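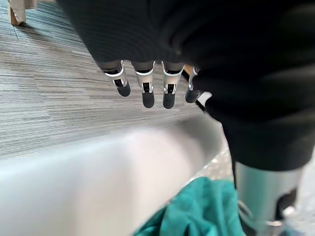 Abro este tique porque las respuestas de mis alumnos en los cuestionarios de Revska se pierden antes de llegar al cuaderno de notas. Trabajo con un carro de 20 tabletas en el instituto Wurkonar, y las tabletas se guardan en fundas blandas. Menciono las fundas porque lo primero que me preguntaron por teléfono fue si algo podía apretar el botón de encendido durante la clase. La tela de las nuestras se comporta como la tela negra que cubre la mano robótica: es de punto, con un acanalado muy fino, y se abomba en pliegues redondos donde hay algo debajo. Pensé entonces que un pliegue así podía tocar el botón. He pasado una clase entera sin fundas y el error apareció igual, de modo que descarto esta causa y pido que no volvamos a ella.

Tique n.º 714
Abierto: 19 de agosto de 2021
Solicitante: Rafail Antoniadis, profesor de Matemáticas
Producto: Revska Cuestionarios, conexión con el cuaderno de notas Waranlow
Prioridad: media (solicito que se cambie a alta, ver más adelante)
Estado: resuelto, pendiente de confirmación

Descripción del problema

El alumno termina el cuestionario y pulsa «Entregar». La pantalla muestra el mensaje verde «Respuestas enviadas». En mi panel de Revska la entrega también aparece, con su hora. Pero en Waranlow la casilla queda vacía, o peor, queda con un cero. El cero es lo que más me preocupa, porque las familias ven el cuaderno desde su casa y reciben el aviso antes de que yo pueda corregirlo. Ya he escrito a varias familias para pedir disculpas por una nota que sus hijos no tienen.

No ocurre siempre. En el grupo de la mañana casi no ocurre. En el grupo que tengo después del recreo ocurre en cada cuestionario, con alumnos distintos cada vez.

Pasos para reproducirlo

1. Crear un cuestionario con límite de tiempo y con la opción «Enviar nota automáticamente» activada.
2. Abrirlo en todas las tabletas a la vez.
3. Pedir a la clase que entregue al final, todos juntos, cuando suena el temporizador.
4. Abrir Waranlow y actualizar la página.

Si los alumnos entregan uno por uno, según terminan, no consigo reproducir el error. Lo he intentado en dos clases.

Lo que ya he probado

Cerrar la sesión y volver a entrar, en las tabletas y en mi ordenador. Sin cambio.
Borrar la memoria caché de la aplicación. Sin cambio.
Actualizar Revska a la última versión disponible en nuestra tienda interna. Sin cambio, y además se borraron mis plantillas de cuestionario, pero para esto abriré otro tique.
Usar otro navegador para ver Waranlow. La casilla sigue vacía. 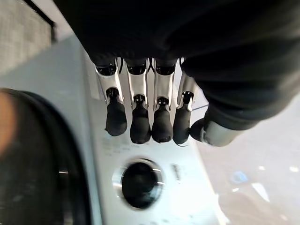
También he probado con la red. Las tabletas se conectan por un punto de acceso Shevchuk que está en el pasillo, no dentro del aula. Moví el carro junto a la puerta y repetí el cuestionario con preguntas de prueba. Hubo el mismo fallo. Después pedí permiso para compartir la conexión de mi propio teléfono con tres tabletas (en el centro los móviles están prohibidos en el aula, también para nosotros, así que lo hice con autorización escrita de la jefatura de estudios). Con tres tabletas no falló nada, pero entiendo que tres son pocas para sacar una conclusión.

Primera respuesta del servicio técnico

Hola, Rafail. Gracias por el detalle. Hemos revisado el registro de su centro y las entregas llegan bien a nuestro servidor. ¿Puede confirmar si los alumnos afectados tienen el mismo identificador en Revska y en Waranlow? A veces hay un espacio al final del apellido y los dos programas no lo leen igual. Le recomendamos también desactivar el ahorro de batería.

Respuesta del solicitante

He comparado las dos listas línea por línea y los identificadores coinciden. Encontré un espacio sobrante en una alumna, lo quité, pero ella no había tenido nunca el problema. El ahorro de batería estaba desactivado ya desde enero, porque lo configuramos así para todo el carro.

Adjunto la exportación del panel. Quiero señalar una cosa que quizás sea útil: todas las entregas perdidas tienen la misma hora, hasta el segundo, que otra entrega que sí llegó. No soy informático y puede ser casualidad – pero lo he visto en los cuestionarios de las dos últimas semanas y no he encontrado excepción.

Pido de nuevo el cambio de prioridad. La evaluación se cierra pronto y no puedo pasar las notas a mano para todos mis grupos.
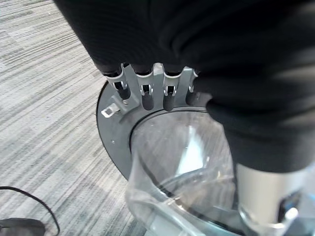

Segunda respuesta del servicio técnico

Hola de nuevo. La observación de la hora nos ha servido. Hemos pasado el tique al equipo de integraciones y la prioridad queda en alta. Cuando dos notas del mismo cuestionario salen hacia Waranlow en el mismo segundo, la segunda sustituye a la primera en la cola de envío. En Revska no se pierde nada, el fallo está en la salida. El cero aparece cuando Waranlow cierra la tarea y rellena las casillas que no han recibido dato.

Mientras preparamos la corrección, le pedimos lo siguiente:

Entre en Ajustes, Conexiones, Cuaderno externo.
Active «Separar envíos».
Escriba 1.000 en el campo de milisegundos.
Guarde y vuelva a vincular el grupo.

Para las notas que ya faltan, use el botón «Reenviar» en cada cuestionario. No hace falta que los alumnos repitan nada.

Respuesta del solicitante

He hecho los cambios. Una aclaración para otras personas que lean este tique: en la versión española el menú no se llama «Cuaderno externo», se llama «Libro de notas externo», y el campo no acepta el punto. Hay que escribir la cifra seguida, sin separador, si no el programa la entiende como un uno y todo queda como antes. Perdí media hora con esto.

Ayer repetí la prueba con el grupo de después del recreo, entregando todos juntos al sonar el temporizador. Las notas llegaron todas. Tardan un poco más en verse, pero para mí esto no es inconveniente. El botón «Reenviar» recuperó también las notas antiguas, menos las de un cuestionario que yo había archivado; lo desarchivé, pulsé otra vez y salieron.

Me quedan dos preguntas antes de cerrar. La primera, si el ajuste se conserva cuando se publica la corrección o si debo quitarlo yo. La segunda, si es posible anular el aviso automático que Waranlow manda a las familias cuando un cero se sustituye por la nota verdadera. Algunas han recibido dos correos en el mismo día y me escriben preguntando cuál es el bueno.

Nota interna del servicio técnico

El ajuste se conserva y no molesta, puede quedarse activado. Lo del aviso depende de Waranlow, les hemos trasladado la petición. Corregir el nombre del menú en la guía en español y quitar el punto de la cifra. Se deja el tique abierto 3 días más a la espera de la confirmación del centro.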